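3.2 Workcell layout and upkeep

The Cudton cell consists of a single arm fixed beside a white tabletop, with an overhead camera used for both recording and calibration. Objects are returned to their starting places between episodes by hand. The gripper cables are left outside the arm and given enough slack for full wrist rotation – an earlier routing along the forearm wore through the sheath after 315 episodes.
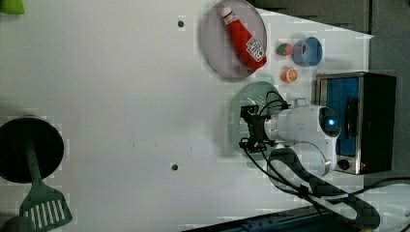
Figure 4. Overhead view of the cell, with the gripper over the colander and the toaster oven to its right.

Camera calibration was repeated every 10 sessions, and after any contact that moved the table. Finger pads were replaced at intervals of 800 grasps, following the schedule used by Lynch for the Clivden cell. Over the whole collection period (2146 episodes) the gripper was removed twice, both times to reseat a connector. Episodes recorded between the last valid calibration and a detected shift were discarded and do not appear in Table 2.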